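Room for one more table

Renters in Stestow have been losing their spare rooms. Of the 77 households that answered a Bennani survey in June, most now cook, sew and study in the same space. 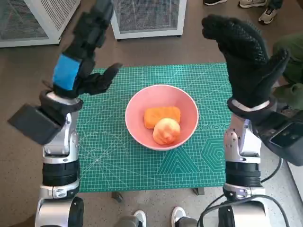

Storage is the usual complaint. Dalent, a two-person joinery, builds shallow cupboards for older flats and has a seven-week wait.

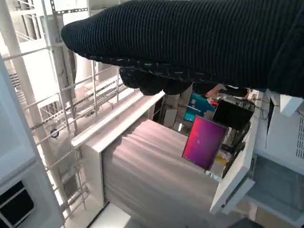 Fabric fronts cost less than doors and swing into nothing — handy in a narrow hall. Jinetti sells the cloth by the metre, in neutral colours only.

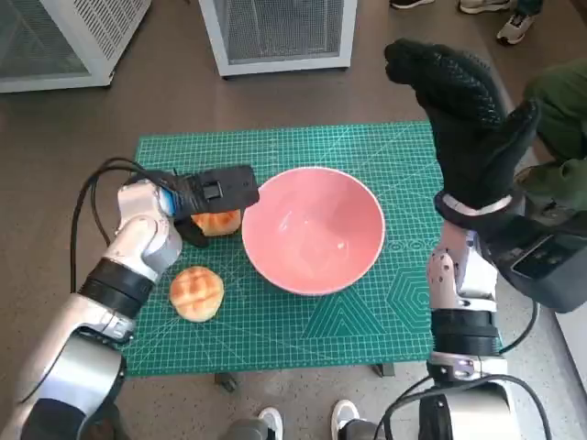
Pink bowl on a green cutting mat.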